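The Packing Cube Will Not Save You

By Tanner Gauthier

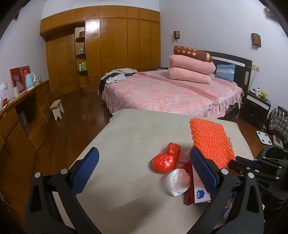 Does wrapping and bundling everything before a trip get more into the bag?

Hardly ever. Clothes take up the space they take up, and a second skin of plastic or nylon adds to it. You can squeeze air out of a winter coat and get something for your trouble. Squeeze a T-shirt and you have a T-shirt in a bag.

I bring this up in March, when the packing advice starts to arrive. My inbox got its first one on a Tuesday, a newsletter from a luggage company called Dusov, promising I could "double" my suitcase. The method was an 11-piece set of pouches, each for its own category of thing. There was a pouch for cables. There was a pouch for the other pouches when they weren't being used as pouches.

I have been suspicious of this for a long time, and I'd like to set out why, although I own several of these products and expect to be told so by my wife.

Start with the bedroom on the night before. Everybody's looks a bit the same. Two red plastic bundles, a white one, some bubble wrap, something pink and crumpled that hasn't been dealt with yet, all pushed to one side of a table while the other side stays bare. Behind it a made bed, in this case with SWEET DREAM written on the spread, and a dark piece of clothing hung over the corner at the foot. I find that bare stretch of table more interesting than the bundles. Most packing goes like this in my experience: the wrapping gets the attention, and the deciding gets put off until eleven at night, when you'll agree to take anything.

The people who sell bundling say it makes you decide. Ruben Wuyts, who used to run the travel counter at Poirier, the department store where I had a summer job, believed this completely. He told customers that once a thing was wrapped they had "committed to it." I think he was right about that and wrong to think it was good news. Once you've rolled a sweater, pressed the air out and zipped it up, you are not going to open it again and ask whether you need a sweater in Astden in June. It's a parcel now. It goes in.

Then there's bubble wrap, which I have more respect for. It does a real job. If you're carrying your mother's gravy boat home on a plane, use it, and use more than you think. But I've seen it put around hairbrushes. I've seen it put around a paperback. The thickness of two or three turns of the stuff is about the thickness of a pair of pants, and I know which I'd sooner have on day four. A sock does the same work for anything smaller than a jar, and you were bringing the sock anyway.

Color coding is the part that fans defend hardest. Red for underwear, white for laundry, orange for the fragile things, and so on. It sounds sensible, and for a family of five I can almost believe it. For one person it lasts until the first morning. You open the red one, take out what you need, put back something that was in the white one because the red one is closer, and by the second night the system is a suitcase full of bags with clothes in them. I have read the reviews for the Jestik roll-up set, all 200 of them that were up at the time, and what struck me was how many were written before the trip. Five stars, so organized, can't wait to use them! I would like to hear from those people when they get home.

I don't think folding is a moral question either way. Roll things if you like rolling. My own test is duller. Put everything you mean to take on a flat surface, unwrapped, spread out so you can see each piece, and leave it there through dinner. Use the whole table. Then take things away. A shirt lying flat and alone looks like what it is, one shirt you may or may not wear. Tucked inside a shiny bundle it looks like preparation.

A reader wrote to me last year to say that her cubes had gone nearly 3,000 miles with her across six states and she wouldn't be without them. Fair enough. She also mentioned that she'd come home with two of them unopened. I wrote back to ask what was in those two, and she said she'd have to go and look.

I still keep one bag for shoes. Shoes are dirty, and the bag keeps the dirt off my shirts. As far as I can tell that's the whole case for bags inside bags, and a grocery bag does it for free.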